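3. What naming surveys can and cannot show

The claim that English speakers agree on where "cup" ends and "bowl" begins is repeated so often that few papers bother to defend it. We doubt it. Most of the evidence comes from forced-choice surveys, in which a respondent picks a word from a short list and is never allowed to say that none of them fits. Agreement measured that way is partly agreement to follow instructions.

The Benítez word list, still the usual starting point, has this problem in a strong form. Its container section offers "cup," "bowl" and "glass," and the published agreement scores leave out skipped items. Montes and Alcaraz defend the practice on the grounds that skips are rare. They do not say how rare, and the response sheets we were able to check do not separate a skipped item from a page that was never reached. A high score on such a list may be real. It may also be what remains after the difficult answers have been dropped.

Free naming is often offered as the cure. We used it ourselves, with 376 adults who gave 1,182 usable labels through the Proveo survey form, and we are less sure of it than we were in February. People type what comes quickly. Several wrote a color and stopped. Others gave a word for what a thing might be used for, which tells us something about their kitchens and very little about the meaning of "cup." Size and viewing angle, which shape-based accounts treat as minor, are also hard to set aside once the mouth of a hollow form fills much of the view (Figure 2). 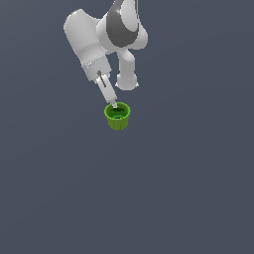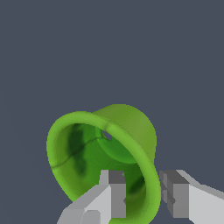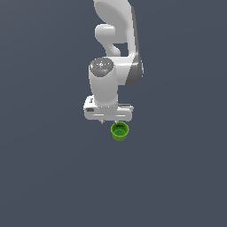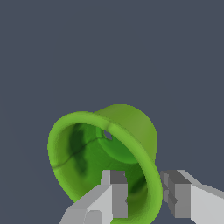 Figure 2. Computer-rendered views with a green hollow form. First and third: small, cup-like. Second and fourth: larger in view, with the thick rim of the open mouth toward the viewer.

It would be easy to read too much into such contrasts. A respondent who writes "bell" for a flared shape has not necessarily drawn a different line around "cup"; he or she may simply have been struck by the rim. Campos treats labels of this kind as noise and removes them before scoring. Moya keeps them and calls them evidence of a fuzzy boundary. Both choices are made after the answers are in, and both happen to favor the account their authors already held. We see no good way to decide between them from the labels alone.

The same caution applies to the age effect reported by Rivas. Older respondents in that study used "cup" more broadly, but they also completed the survey on paper, while the younger group used the Miltadeck website. Age and method cannot be pulled apart there, and the follow-up with the Ivis panel did not try. Until someone gives both versions to both groups, we would not cite the effect as established.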